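### 3.2 Construction and household trials

The hand-held gripper was assembled in the Lomska shared workshop by Phromma and Fekete, using hand tools and one bench drill. Two linkage arms carry the finger pads, and each arm turns on a pair of pivot screws. The first set of pads was replaced in August after the grip surface began to lift at the corners. The blue surface now fitted was kept for all later trials.

Trials took place in 4 homes, with 13 operators taking turns. Footwear was chosen as the main class of object, as it varies in stiffness and is commonly stored on low, narrow shelves. A total of 2370 grasps was recorded.

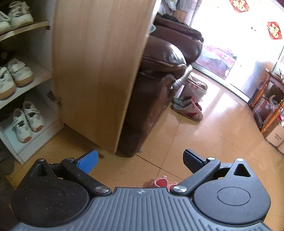 **Figure 4.** The gripper in use beside an open shoe cabinet in a living room with a glossy tiled floor.

Operators were asked to approach each shelf from the front and to close the fingers on the heel of the shoe. Kamolrat reviewed the recordings and marked every grasp as held, dropped or abandoned. Where a cabinet door restricted the approach, the operator was free to change hands. Pivot screws were checked for play at the end of each session and tightened where necessary; the torque was not measured.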